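厨房カウンター用アームセル 定期安全点検表(コメント付き)

設置場所:Jellton 試験キッチン、壁側カウンター
対象:Brornonano アーム、Dogar グリッパー、移動台、配線、カウンター上の器具
点検日:2021年6月9日水曜日
点検者および記入者:Ingeborg Ostermann
記録の保管:Bevent の共有フォルダ、および制御盤の横のファイル
運転時間計の値:1046時間

判定の書き方
良 = そのまま運転してよい
注意 = 運転してよいが、次回の点検までに処置をする
不可 = 処置が終わるまで自動運転をしない
対象外 = 今回は点検していない

前回の点検表では、「良」だけが書いてあってコメントのない欄が多くありました。今回は「良」の場合にも、何を見て良と判断したかを書くようにしました。そのために少し長くなりましたが、次の点検者が同じ場所を見ることができると思います。日本語の間違いがありましたら、意味が変わらない範囲で直してくださってかまいません。用語はなるべく制御盤の表示に合わせました。

1. 始める前の準備

1-1 運転モードが「手動」になっている
判定:良
コメント:キーを手動に回し、キーは抜いて点検者が持ちました。キーを差したまま点検を始める人がいます。抜いてください。

1-2 点検中の札が制御盤にかかっている
判定:良
コメント:札のひもが短くて、扉を開けると札が裏返しになります。読むことはできますが、ひもを長いものに替えたいです。

1-3 点検は2人で行う
判定:良
コメント:一人がティーチペンダントを持ち、もう一人が目で見ます。見る人は、ペンダントを持つ人に声をかけてから手を入れます。返事がないときは手を入れません。

1-4 カウンターの上に熱い湯や熱い器具がないことを、使用者に聞いて確かめた
判定:良
コメント:朝の作業を担当した人に聞きました。ケトルやグリルプレスは、外から見ただけでは温度がわかりません。触って確かめる方法はやめて、必ず聞くことにしましょう。温度計を使う案もありましたが、まだ購入していません。

1-5 床に水や油がない
判定:良
コメント:下のキャビネットの前から移動台のまわりまで、懐中電灯を低く当てて見ました。床は灰色で水が見えにくいです。真上から見るだけでは足りません。

1-6 前回の「注意」がすべて処置されている
判定:注意
コメント:前回の注意のうち、グリッパーの指先の交換は済んでいます。壁側の配線の整理はまだ済んでいません。5-3に改めて書きました。

2. 非常停止と保護停止

2-1 ペンダントの非常停止ボタンでアームが止まる
判定:良
コメント:低速で肩の軸を動かしながら押しました。止まったあと、ボタンを戻しただけでは動き出さないことも確かめました。リセット操作をして、さらに起動操作をして、初めて動きました。これが正しい動作です。

2-2 入口側の非常停止ボタンで止まる
判定:良
コメント:ボタンのまわりの透明なカバーに粉がたまっていました。小麦粉ではないかと思いますが、確かではありません。拭き取りました。ボタンの動きは軽く、引っかかりはありません。

2-3 制御盤の非常停止ボタンで止まる
判定:良
コメント:特にありません。

2-4 保護停止(接触検知)が働く
判定:良
コメント:手首の外装を、手順書にある測定器でゆっくり押しました。アームは止まり、画面に保護停止の表示が出ました。測定値は別紙に書きました。手のひらで押して試す方法を先輩から教わった人もいると思いますが、力が人によって違いますので、記録には使えません。

2-5 停止した姿勢からアームが下がらない
判定:良
コメント:カウンターの上にアームを伸ばした姿勢で止め、約2分待ちました。グリッパーの先が下がる様子は見えませんでした。ブレーキの音も前回と同じに聞こえました。

2-6 停止のあとで、グリッパーがつかんだ物を落とさない
判定:良
コメント:空のカップを使って試しました。水を入れたカップでは試していません。

3. アーム本体

3-1 外装に割れ、欠け、深い傷がない
判定:良
コメント:白い外装の部分と、濃い灰色の楕円のパネルの部分を見ました。パネルの縁は布が引っかかりやすいところですので、指でなぞって確かめます。

3-2 関節のまわりに油のにじみがない
判定:良
コメント:白い紙で拭いて、紙の色を見ました。手首に近い関節で紙がわずかに灰色になりましたが、油ではなく埃だと考えます。次回も同じ場所を拭いて比べてください。拭いた紙は日付を書いた袋に入れてあります。

3-3 関節を低速で動かしたとき、異音がない
判定:良
コメント:換気扇を止めてから聞きました。換気扇が回っていると、小さい音は聞こえません。肘の軸を伸ばしきる手前で、かすかに「こつ」という音がすることがあります。前々回の記録にも同じことが書いてあり、Brornonano の窓口からは、音が大きくならない限り様子を見るという返事をもらっています。今回、音は大きくなっていないと感じました。

3-4 手首の輪の形の部品にがたつきがない
判定:良
コメント:アームの電源を切り、両手で軽く前後に揺らしました。強く揺らさないでください。

3-5 取り付けねじの合いマークがずれていない
判定:注意
コメント:グリッパーの取り付け部で、ねじ2本の合いマークがほんの少しずれていました。トルクレンチで締め直し、古いマークを消して新しいマークを書きました。ずれた理由はまだわかりません。グリッパーを前回交換したときに、締める前にマークを書いてしまった可能性があります。締めてから書く、という順番を手順書に太い字で入れます。

3-6 可動範囲の制限がソフトウェアに設定されている
判定:良
コメント:上の棚の扉、壁、カウンターの面に対する制限を、設定画面で一つずつ読みました。上の棚は白くて扉も平らなので、アームとの距離が目ではつかみにくいです。設定の数値と、実際に低速で近づけたときの停止位置の両方を見てください。

4. グリッパー(Dogar)

4-1 指が左右同じように開閉する
判定:良
コメント:全開、半開、全閉の順に動かしました。全閉のときに、指先の間に光が見えないことを確かめます。

4-2 指先のパッドに切れ、はがれ、変色がない
判定:良
コメント:パッドは新しいものです。端を爪で引っかいて調べることは禁止します。そこからはがれます。

4-3 機構の中に異物がない
判定:注意
コメント:細かい部品が集まっているところに、繊維のようなものが入っていました。ピンセットで取りました。布をつかむ作業の後に多いようです。布の作業をした日は、終わりにブラシをかけてください。エアで吹くと奥に入りますので、エアは使いません。

4-4 食器をつかむ力の設定が作業票と合っている
判定:良
コメント:カップ用の設定が選ばれていました。ガラス用の設定とは名前が一文字しか違いません。間違いやすいので、名前の変更を Bevent の担当に頼みました。返事を待っています。

4-5 つかむ前の待機位置で、指先とカップの間に余裕がある
判定:良
コメント:作業票では5センチと決めてあります。定規を当てるときは、必ず動作許可を切ってから当ててください。カップの取っ手の向きも見ます。指が取っ手の側に当たる向きですと、カップが回ってしまいます。

4-6 つかむ位置のまわりに、作業票にない物がない
判定:注意
コメント:カップのすぐ右に、赤い小さい物がありました。グリッパーの真下に近いところです。小さい物は、指が閉じるときに一緒に入ることがあります。自動運転の前に取り除いてください。

5. 配線とホース

5-1 グリッパー付近のケーブルに、つぶれや被覆の傷がない
判定:良
コメント:根元から指でゆっくりたどりました。曲がりの強いところは特によく見ます。

5-2 ケーブルが動作中に器具に引っかからない
判定:注意
コメント:ケーブルは、グリッパーのあたりから右の方へ曲線を描いて出ています。カップの上の待機姿勢では、壁の角の近くの黒い機器の手前を通ります。この姿勢だけを見れば、問題はないように思えます。しかし、アームをさらに右へ送ると、ケーブルのたるみが器具の上に近づきます。低速で右端まで送り、ステンレスの容器とグリルプレスの上で一度ずつ止めて、横から見てください。今回は触れませんでしたが、余裕は小さいと感じました。ケーブルの留め具を一つ手前に移すことを提案します。

5-3 壁のコンセントからの電源コードが整理されている
判定:注意
コメント:ステンレスの容器の上の壁にあるコンセントから、黒いコードが二筋に分かれて出ています。一方は容器の方へ下がり、もう一方は壁に沿ってゆるく垂れながら右へ続いています。コンセントのカバーが傾いていることも気になります。カバーの中は私の資格では開けられませんので、電気の担当者に依頼します。壁のコードは、留め具で高さをそろえる必要があります。前回から残っている項目ですので、今度は期限を決めます。

5-4 グリルプレスのコードがアームの動く範囲に入っていない
判定:注意
コメント:コードが本体の右側の上とその横にかかっていました。アームがプレスの上を通る作業では、コードを本体の後ろにまわしてから始めてください。

5-5 床のケーブルにカバーがある
判定:対象外
コメント:移動台の下の配線は、台を動かさないと見えません。7月の点検で台を動かすときに、一緒に見ます。

6. カウンターの上と、まわりの器具

この章は、前回まで「整理整頓」という一行だけでした。点検する人によって判定が大きく違っていましたので、分けて書くことにしました。カウンターは黒い石で、灰色の筋があり、つやがあります。黒い器具は背景と区別しにくく、つやのために反射も出ます。目で見るときは、正面からと横からの両方で見てください。

点検したときの待機姿勢は、次のとおりです。グリッパーを下に向け、白いカップの真上で止めています。

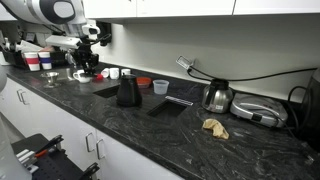
6-1 カップが作業票の位置に置いてある
判定:注意
コメント:つかむ対象のカップは、グリッパーの真下にあり、取っ手が左を向いています。位置はこれで良いです。奥の壁に近いところに別の白いカップがあり、一つは横に倒れて開口部が見えています。倒れたカップは転がることがありますし、認識ソフトが別の物と間違えることもあります。使わないカップは起こすか、棚に戻してください。

6-2 ケトルの位置
判定:良
コメント:黒いケトルは、ふたが閉まっています。左のくぼみの一部がケトルに隠れますので、くぼみの中を見るときはケトルを一度どかします。湯が入っているかどうかは、使用者に聞きます(1-4)。

6-3 カウンターの四角いくぼみの中と縁
判定:良
コメント:左右とも、布で拭きました。右のくぼみの奥の縁には、細い隙間の並んだ明るい色の部品があります。隙間に箸の先などが入らないように注意してください。アームの軌道は、くぼみの真上で物を放さないように組んであります。軌道を変えた人は、この条件が残っていることを必ず確かめてください。

6-4 布が置いたままになっていない
判定:注意
コメント:黄色がかった茶色の布が、丸まったままカウンターの中ほどにありました。布をたたむ作業の日でしたら作業票に書いてありますが、この日の作業票には布の記載がありません。片付けました。布は軽いので、保護停止が働かないまま引きずられるおそれがあります。

6-5 金属の器具の反射
判定:注意
コメント:脚の付いた金属の器と、壁際のステンレスの容器が、まわりの物を映します。午後になると認識の結果が不安定になる、という報告を使用者から聞きました。今日は午前の点検でしたので、私はまだ見ていません。午後に試験をする人は、カップの認識が失敗した時刻を書いておいてください。

6-6 透明な物や、透けて見える物
判定:注意
コメント:空の容器、小さいカップのような物、それから右手前の小さいつやのある物が該当します。右手前の物は、黒い石の上では見落としやすいです。認識ソフトにとっても難しい物ですから、作業に使わない場合はカウンターから下ろしてください。

6-7 旅行用カップの置き場
判定:良
コメント:赤い帯のカップと紺色の帯のカップは、左端の黒い入れ物の前に並べてあります。今の軌道では、アームはここに手を出しません。少し細い方が倒れやすいように思いますので、運ぶときは先に持ってください。

6-8 左端の黒い入れ物
判定:注意
コメント:白や薄い灰色の、しわになった物などがいろいろ入っています。中身が上に出ていると、アームの戻り動作のときに引っかかる心配があります。中身を減らし、縁より上に出ないようにしてください。置き場所そのものを変えるかどうかは、使用者と相談中です。

6-9 上の棚と下の棚の扉が閉まっている
判定:良
コメント:自動運転中に棚を開けることは禁止です。下の棚には金属の棒の取っ手が付いていて、移動台が近いと衣服が引っかかりますから、台の横を通る人も気をつけてください。

7. 移動台

7-1 車輪の固定
判定:良
コメント:足で押し下げる形の固定具です。全部下がっていることを見てから、台の角を手で押して、動かないことを確かめました。

7-2 穴のあいた板の面に、置き忘れた工具がない
判定:良
コメント:六角レンチが穴に立ったままになっていたことが、以前ありました。点検の終わりに工具箱の中を数えるより、先に板の面を見る方が早く見つかります。両方してください。

7-3 黒いクランプ状の部品の締まり
判定:良
コメント:手で揺らして、ゆるみはありませんでした。斜めに出ている部品なので、キャビネットの扉に当たっていないかも見ます。扉に新しい傷はありませんでした。

7-4 台とカウンターの位置関係
判定:良
コメント:床の目印に合わせます。目印のテープの端がめくれていたので、貼り直しました。台を動かした人は、必ず原点の確認をやり直してください。目印に合っていても、台の向きが少し違うことがあります。

8. 自動運転に戻す前

8-1 工具、定規、拭き取り紙が全部戻っている
判定:良

8-2 不可の項目がない
判定:良
コメント:今回、不可はありません。ただし、4-6、6-1、6-4 は、処置をしてから自動運転に戻しました。

8-3 低速で一周させ、二人とも見た
判定:良
コメント:カップをつかみ、持ち上げ、元の場所に置くまでを一周とします。一周目は空のカップで行いました。5-2 のケーブルは、このときも横から見ています。

8-4 札を外し、キーを戻した
判定:良
コメント:札を外すのは、キーを持っている人です。

処置の一覧(注意の項目)

3-5 取り付けねじの締め直し:済み。次回、マークを再確認。
4-3 グリッパーの繊維の除去:済み。布の作業後のブラシがけを作業票に追加する。
4-6 赤い小さい物:取り除いた。
5-2 ケーブルの留め具の移動:未。Dogar の取扱説明書で、曲げの限度を調べてから行う。
5-3 壁のコードとコンセントのカバー:未。電気の担当者に依頼する。期限は7月の点検まで。
5-4 グリルプレスのコード:本体の後ろにまわした。
6-1 倒れたカップ:棚に戻した。
6-4 布:片付けた。
6-5 反射:午後の試験の記録を待つ。
6-6 透明な物:右手前の物を下ろした。空の容器は使用者に確認中。
6-8 黒い入れ物の中身:未。使用者と相談中。

確認者の追記欄
5-2 について:留め具を移す前に、今の位置に印を付けておいてください。戻すときに必要です。
6-2 について:ケトルをどかす先を決めたほうがよいです。次の版では置き場を書きます。
1-2 について:ひもは倉庫にあります。

記入:Ingeborg Ostermann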